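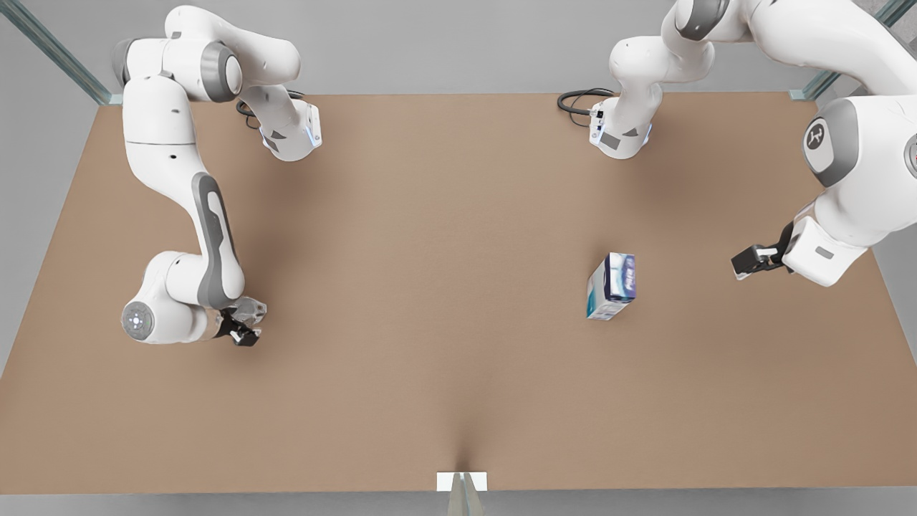

The Office of Records at Stinlow received the petition of Tanner Ross on 10/5/21 and entered it under the heading of Disputed Inheritances. The petition ran to 17 pages. It asked that the office determine the lawful owner of one brown table, formerly the property of the late Mrs. Robichaud, at which the council of Suvcombe had signed its charter. The petitioner stated that he had been promised the table in return for winding her clocks. No written promise was attached.

Under the rules then in force, any person wishing to oppose a petition had 33 days in which to reply. Normand Boychuk replied on the second. He stated that he had also wound the clocks, that he had done so in the mornings, and that Mr. Ross, coming in the evenings, had been winding clocks already wound. He asked that this be noted. It was noted.

The office appointed an examiner, who visited the house in March. She found five clocks, all of them stopped, and a ledger in which Mrs. Robichaud had recorded the visits of both men. Beside each morning entry she had written the word "tea." Beside each evening entry she had written the word "soup." There were no remarks concerning furniture until the last page, which read in full: "They should meet. I have told each of them he may have the table."

The examiner copied the page and sent it to both parties with the customary form, which required them to appear together and sign in the presence of a clerk. Mr. Ross arrived early. Mr. Boychuk arrived with a key to the tallest clock, which he had kept in his coat since the funeral and now wished to surrender. The clerk explained that the office had no procedure for accepting keys.

The hearing was adjourned at noon. The file shows that the parties left by the same door and that no further papers were submitted by either. In the space reserved for the name of the owner, the clerk entered "see ledger," and the file was returned to the shelf. Storage of the table was charged to the house for two months, after which the invoices came back paid, in two different hands.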